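Nov 22, 2025
Notebook, seed room, Plotstead

Germination counts on the bean lots from the September harvest. Marthinus Mabuza brought the last of the Wedska envelopes over this morning, so the set is complete apart from the two lots Ancombe still owes us. I have stopped waiting for those.

Method same as last year. Paper towel, rolled, stood upright in a lidded tub on the shelf over the heater. I dropped the blotter discs. They dry out at the edges overnight and I end up counting a seed as dead when it was only thirsty. Towels get wetted and squeezed until they stop dripping, then the seeds go in a line a third of the way down with the scar facing the bottom. Label in pencil on the outside of the roll. Ink runs.

Lots are taken straight from the jar with no picking over. I did one lot last winter where I had already thrown out the wrinkled seed, and the figure came out much better than what growers got in the field. Marthinus wants the wrinkled ones counted separately this time. Fine, but as a note beside the main figure. It shouldn't change how the lot is drawn.

Moisture: jars that came in before the rain snapped clean under the hammer. Later ones dented. Those went back on the screens with the fan and I will try the hammer again before anything is sealed. The Van der Merwe lot was the worst, still leathery in the middle. It was threshed early because the shed was needed, and the pods at the bottom of the pile had gone gray. I would not send any of it out until we have a second count.

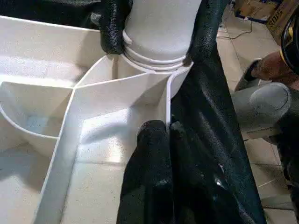
Total weighed into storage so far is 1,684 grams, which leaves out everything on the screens. The small scale drifts if the door is open – tare it again after anybody comes in. I redid the first three jars for this reason and two of them moved by a gram.

Weevil check. All dry jars have had their time in the freezer. I left them shut on the bench until they came back to room temperature, per the card on the freezer door. One jar from the Wedska envelopes had a few seeds with round exit holes. Sifted it, pulled the holed seed, and put the rest back in the freezer for another 10 days. The jar has red tape on the lid. Please leave it there.

Naming problem again. Two envelopes are marked "brown pole" and the seed is plainly not the same. One is flat and tan with a darker ring at the eye, the other is round and closer to chestnut. I have entered them as brown pole A and brown pole B until somebody asks the grower. Marthinus thinks B is the bean he grew out two seasons ago from Ancombe stock. Could be. We need a row of each side by side to settle it, and there is room along the north fence if the peas move.

First look at the rolls in 5 days, then a full count at the end of the second week. Anything molded gets lifted out at the first look and written down.

To do
Pencil labels for the brown pole rolls, A and B
Hammer test on the Van der Merwe seed
New gasket for the tall jar, the old one is cracked
Ask about the Ancombe lots one more time
More paper towels – the plain kind, the quilted ones tear when the roots go through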